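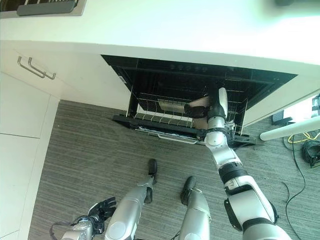 Home Notebook Bench logs Visits Parts Contact

Search this notebook Go

Jul 17, 2023
Posted by Keegan Cosgrove

Visit to Oltmanns, dishwasher unloading and loading demo. Present from our side: Devendra Jaiswal and me. From theirs: Anneliese Buschmann (host), Mattes Stöcker (controls), Huệ Đàm (grasping). Notes typed up from paper the same evening. Devendra has the timing sheet and will add his own entry.

Purpose of the trip was to see whether their legged platform is far enough along to justify moving the Rididell work off the fixed-base arm. We last saw it in April, when it could stand at a counter and not much else.

Setup. Mock kitchen at the end of their hall, white base cabinets, built-in dishwasher, carpet on the floor. The carpet matters. Mattes says foot slip estimates on carpet came out worse than on the bare concrete they tune on, and the stance controller now runs with a lower assumed stiffness. I asked for the number and he said it changes with the pile direction, so they keep a conservative value. We should get a piece of the same carpet before copying anything.

Stance. The robot works with both feet on the floor in front of the open door and one foot slightly ahead of the other. The door folded flat takes up the space where the feet would like to be, so the reach to the back of the lower rack is long. The trunk pitches forward to make up the distance. Controller replans foot placement only between items and never during a grasp. I agree with that choice for now.

End effectors. Gripper on the right arm, multi-fingered hand on the left. All plate handling we saw was done on the right. Huệ's view is that a plain gripper is better for a thin rim between tines and that the fingers get in the way down there. The left hand is meant for cups and for pulling the rack, neither of which was on the program today.

Plates. Sequence is: locate rim, close on rim, small lift to check load at the wrist, then straight up along the tine direction until clear. Loading is the same in reverse, with a compliant phase at the bottom. Lateral stiffness is dropped as soon as the plate is between tines. Without this the rack walks along its rollers and the next pose is wrong. They do not track rack position during a motion, only before it.

Results, as posted on their board for the current software build: 84 plate cycles, 13 misses. Anneliese sorted the misses for us by cause. Most were rim not found, on pale plates under the strong light at the far end of the counter. The rest were wrist contact with the front corner of the rack. No broken plates in that set. I would like to see the same table for bowls before believing the method carries over.

Metal items in the rack are ignored by the planner unless they touch a plate. Devendra asked what happens with a shiny object lying flat behind the target. Huệ said depth returns on it are poor and they mask the region by hand at present. Worth writing down as an open problem, we have the same one.

Cycle time. 36 seconds per plate from rim search to release. Slow, and they know it. The load check and the settling pause before it are the largest parts. Mattes wants to drop the pause and filter the wrist signal harder. I think the filter will cost him the same time in lag, and said so.

Cabling. Cables run down the legs along the shin covers and there is one looped at the left wrist. Further cables lie on the carpet to the right of the cabinets. I asked about snagging during a step. Mattes has a keep-out zone drawn in the foot planner on that side – static, entered by hand, and wrong if anybody moves the coil. Our Porkard bench has overhead routing and I would not give that up.

Logging. Devgate is used for all of it, 2,000 samples per second on the wrist channel and far less on the joints. Files get large. Anneliese will send one full plate cycle with the calibration so we can replay it against our contact model.

To do:
Ask Anneliese for the bowl results, if they exist.
Replay the wrist log once it arrives (Devendra).
Order pale plates. All of ours are dark blue and we have been flattering ourselves on rim detection.
Measure our own rack travel under side load, full and half full.
Hold the decision on moving Rididell until the replay is done. My current position is to stay on the fixed base for plates and revisit for the upper rack, where the reach is shorter and the trunk pitch should be small.

Devendra disagrees on the last point and will say why in his entry.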